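When I reach Ruxandra Enache by phone, she asks if I can hold on a minute while she finishes with a delivery driver, and then she comes back apologizing and laughing and already halfway into a story about onions. She owns Stovero, a 30-seat restaurant on the main street in Curkdale, and for most of this year she has also been the person other owners in town call when a new rule lands and they want to know what it means for their payroll.

The rule they call her about most is the scheduling ordinance. Starting in January, restaurants in Curkdale will have to post work schedules two weeks ahead and pay extra when they change a shift on short notice. Enache was against it when it was first proposed. She is for it now, mostly, and she is happy to explain how she got there, though it takes her a while and she goes by way of her first job.

"I was a dishwasher at a place in Ruddock," she says. "My schedule was a piece of paper taped inside the walk-in door, and it went up on the last night of the week, sometimes at closing. If you weren't working that night, you called and hoped somebody would go in and read it to you. I did that for 4 years! So I know what it is to not be able to make a dentist appointment."

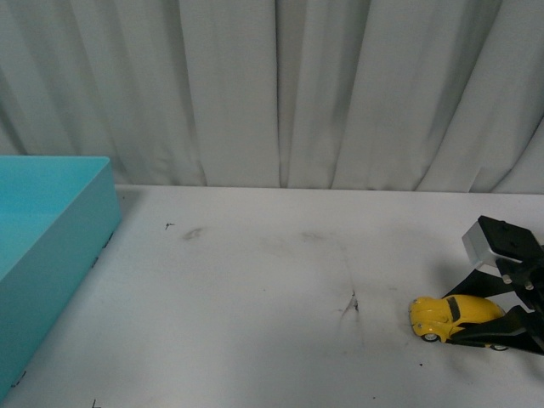 What worried her as an owner was the weather. Stovero has a patio, and a wet evening can take half the tables away. Under the first draft, sending a server home early would have meant paying the whole shift. The version that passed asks for half of the hours cut, and it leaves out shifts that workers trade among themselves, a change she spoke up for at two public hearings.

"People swap all the time," she says. "Somebody's kid has a recital, somebody wants the overtime. If I had to pay a penalty every time two of my cooks were being nice to each other – well, I'd have to tell them to stop being nice, and I wasn't going to do that."

She did the math at her own kitchen table, going back through last year's time cards one by one. There were 711 shifts on the books for the busy half of the year, and when she added up every late change that would have cost her money under the new rule, the total came to $1,331. She had been expecting a much bigger number, and she says she went over it again the next morning with fresh coffee to be sure.

"That's a repair on the ice machine," she says. "I don't love it, but I can plan for it."

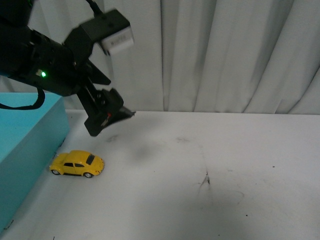
Not everyone in town feels that way, and she is careful to say so. The owners with bigger dining rooms, and especially the ones who do banquets, have a harder time knowing two weeks out how many people they will need. A few have talked about moving their catering to Elliten, where there is no such ordinance, and she understands why. She would like the city to give banquet halls a longer runway, and she has written a letter saying as much.

In the meantime she has started posting her schedules early, to get the hang of it before she has to. The first one had two mistakes in it and left the bar uncovered for a lunch. The second was better. Her staff, she says, mostly noticed that they could plan things, and one of her line cooks signed up for a morning class he had been putting off.

I ask what she would tell an owner who hasn't looked at the ordinance yet, and she thinks about it for longer than I expect.

"Get out your old time cards," she says. "Don't go by what you're afraid of, because I was afraid of plenty. And call me, I don't mind, only please not between five and nine."

Then the driver is back at the door with something he forgot to unload, and she has to go.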